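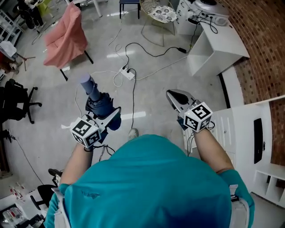

Progress report to the Gebremichael Fund, second period
Osus Garment Reuse, Horkton site: folding and rolling by machine, and the jobs around it

Where we are

Hi all - the short version is that the recording work is going well, the arms are late, and the people side has been more interesting than I expected when I wrote the proposal. If you only have time for one section, make it the one on grades and pay.

As a reminder, the grant covers two things. One is teaching the Anden system to pick up, roll and fold used clothes well enough that it can take over the dullest stretch of our packing line. The other is finding out what that does to the 46 people who work here, and trying to do something sensible about it while there's still time to change the plan. I promised you I'd give both halves the same amount of space, and I'm going to try.

We had 786 usable recordings at the end of March. Those are complete pieces of work, start to finish, done by our own folders with the hand-held grippers. Jeans and other heavy pants make up most of them, then sweaters, then a small pile of children's things that Chaltu says don't count because they're too easy. (She's right, but they do make good warm-ups!)

The arms themselves were supposed to be on the line by now and they aren't. The mounting plates came in the wrong size, went back, and came again in a different wrong size. I've moved that part of the schedule into the next period and there's no extra cost to the grant, just a lot of emails.
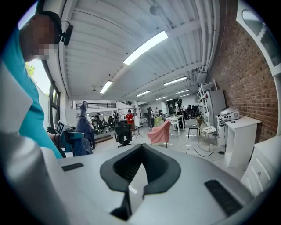 Tsehay Tsegaye

I run the packing floor, and I should say up front that I was a folder myself for years before that. So when I say a job is boring I mean I've done it, with the radio on, and gone home with my wrists aching. I didn't need much persuading that a machine could have the jeans. What I did worry about was the way it would arrive - in a box, with a man from somewhere else, and everybody finding out on the day.

Doing the recordings ourselves has changed that quite a bit. People have had months to get used to the idea and to argue with it. They've also had a say in how the folding gets done, which was a shock to all of us. We discovered very early that we had never agreed on how to roll a pair of pants. Some of us start at the waistband and some at the hems, and a couple of folders do a thing with the knees that I still can't follow. The software people needed one way. It took two long lunches to settle it, and the hems lost.

What the recording shifts are like

The grippers slow you down. Something you'd do with your fingers in a few seconds turns into a proper chore, and you have to keep your arms out in front of you the whole time. New people grip way too hard. By the second or third session it gets smoother, and then there's a stage where they get fast and sloppy and Nahom Hadgu, our data lead, has to send recordings back. He's nice about it. He's gotten nicer about it since I had a word.

We started with sessions of 60 minutes. That was too long. Shoulders went first, then tempers, and the late recordings in each session were the ones Nahom kept rejecting. We cut the sessions in half with a proper break between them, and we lost less work than the spreadsheet said we would. I'd like to keep it that way even when we're behind.
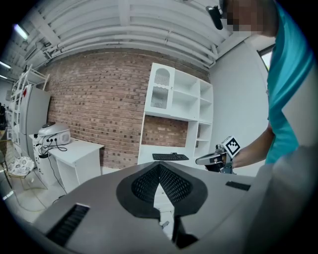 Space and safety are my other subject, and I've been nagging about both. We record in a room that other people need too, so the gripper work gets fitted around whatever else is going on, and the furniture never stays where I left it. The thing I want fixed before the next period is the power cords. They loop over the top of the white desk and hang down its side to the floor, and anybody holding a gripper out in front of them is looking at the gripper, so I don't want a cord anywhere near their feet. I've asked for a cord channel along the wall and two more outlets. It's a small line in the budget table and I hope you'll wave it through.

Grades and pay

Right, the big one. Recording isn't in anybody's job description. At first we treated it as a favor, then as a change of scene, and then Kalkidan Fikre asked me very politely whether teaching a machine to do her job was paid the same as doing her job. It was. I didn't have a good answer for her.

So we've brought in a trainer rate for recording hours, backdated to the start of this period. It comes out of Osus money and not the grant. We've also written down that anyone whose folding hours drop when the arms go live moves to sorting or mending at the same pay, and that they get to pick which. Mending is popular. Sorting is less so, it's cold by the bay doors, and I've got to do something about that before winter or the choice isn't much of a choice.

Two folders have said they don't want to record at all. One doesn't like wearing the headset and the other doesn't like the whole idea. That's fine, they're folding as normal, and I've told the supervisors not to bring it up with them again.

Nikola Jasińska has been sitting in on the team meetings and keeping notes for the workplace half of the report. She'll send you those separately once people have read what she's written about them. A few have asked for changes already, so give her a little time.

Next period

Get the plates, in the right size. Mount the arms at the end of line 2 and run them after the packing shift, with a folder standing by who has the authority to stop them. Record more sweaters, especially the thick ones, as they're where the system does worst. Sort out the cords. Start mending classes early so nobody's learning a new job in the same week they lose the old one.

Spending is on plan apart from the shipping on those plates, and the table's attached. Call me if anything looks odd - mornings are best, before the trucks come in.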